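How to Read Your Own Electric Meter (and Catch an Estimated Bill Before You Pay It)

By Ní Mhurchú
December
Last updated: Wednesday

So my electric bill came in and it was a good bit higher than I expected, and before I got on the phone to complain I went and looked at the meter. Best ten minutes I've spent on the house all year! The bill had been estimated, the guess was too high, and I got it fixed without much of a fight. I've had a few people ask me how I did it, so I'm writing the whole thing down.

You don't need any tools for this. A pen, last month's bill, and a flashlight if your meter is in a dark corner like mine is.

Step 1: Find out whether your bill was estimated

Get the bill out and look for the line with the meter readings on it. There should be two, a previous one and a present one. Next to each of them there's usually a letter or a word. On mine it's an E for estimated and an A for actual, but some companies write "est" or "customer read" or hide it in a footnote on the back page (grr). If you get your bill online you may have to open the full PDF, as the summary page often leaves this part out.

One estimated bill isn't a big deal. It gets evened out the next time somebody takes a real reading. What you don't want is a string of them, where each guess is built on the guess before. I had 5 in a row and hadn't noticed a single one.

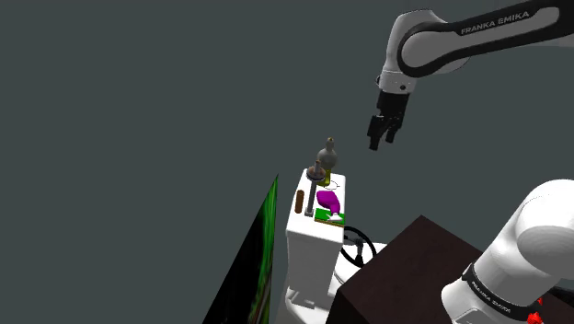 Mine has no letter at all next to the reading, just the number, and when I called they told me that meant it was an actual one. So check the key on your own bill before you get excited. I wasted an afternoon on that.

Good point, and thanks for sending it in. If there's no key anywhere on the bill, ask the company. They have to be able to tell you.

Step 2: Figure out which kind of meter you have

There are really only three you're likely to run into at home.

Digital. It has a little screen with a row of numbers. If the screen cycles through several displays, wait for the one that says kWh. Mine shows the date, then a row of all 8s (that's just the screen testing itself, don't write that down!), then the reading. If it's blank, there's often a button you can press to wake it up.

Mechanical with number wheels. Like the odometer in an old car. Read it left to right. If the last digit is red or has a box around it, it's usually the tenths, and you leave it off.

Dials. A row of little clock faces. These are the ones everybody gets wrong, me included, so they get their own step.

Step 3: Reading the dials

Start at the left and write down one digit per dial. The trick is that dials next to each other turn in opposite directions, so look at which way the numbers run on each one before you decide what the pointer says.

If the pointer is between two numbers, write down the lower one. If it's between 9 and 0, write 9 (think of that 0 as a 10). If the pointer looks like it's sitting exactly on a number, peek at the dial to its right. If that one has gone past 0, keep the number you've got. If it hasn't made it to 0 yet, go one lower.

I got this wrong the first time and thought I had used a tiny fraction of what I really had. I was thrilled for a whole evening.

Step 4: Compare it with the bill

Now put your reading next to the "present" reading on the bill. Some days have gone by since the bill was made up, so yours should be a little higher. If yours is lower than the number they billed you for, the estimate was too high and you've been charged for power you haven't used yet. Mine was lower by 41 kWh, which doesn't sound like a fortune, but that was after the company had already billed me, and I'd been running the dryer all week.

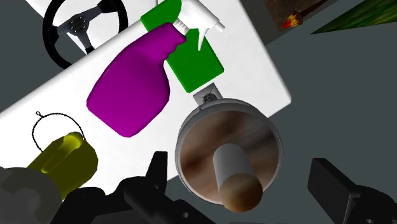

If your reading is a lot higher than theirs, then the estimate was too low, and I'm sorry to say you'll be paying the difference sooner or later. I'd still send it in. A catch-up bill only gets bigger the longer you leave it, and it tends to land in the middle of winter when the bills are bad enough.

One thing to watch for: a few meters, mostly in bigger buildings, have a multiplier printed on the front. If yours does, you multiply the usage by it (the new reading minus the old one, then times the multiplier). Most houses don't have one.

Step 5: Send in your reading

Take a picture of the meter with your phone. Get the meter number in the shot along with the reading, and check that it's the same meter number as the one on your bill. In an apartment building it's worth checking twice. Over in Rilton, where I used to rent, the meters were all lined up in the basement and the labels were a mess.

Then send it to your electric company. Most have a form on their website or an option on the phone menu. Ask for two things: that they enter your reading, and that they reissue the bill based on it. If you only ask for the first one, they may just fix it on the next bill. That's fine if the amount is small, but I wanted mine corrected right away. Write down the date and whatever reference number they give you.

Step 6: Keep a log

I read mine on the first Wednesday of the month now and put it in Horari, the little calendar app I use for everything else, with the number typed in the notes. It takes about 6 minutes, and most of that is moving the recycling out of the way. A notebook hanging on a nail by the meter would do just as well. I tried a spreadsheet first and kept forgetting to open it.

If you have months of estimates behind you, ask why. It could be that the reader can't get to the meter because of a locked gate or a dog, or that a smart meter has lost its signal, and in that case the company needs to come out and look at it. Call in the morning if you can. I was on hold for much less time at 8 than I was after lunch.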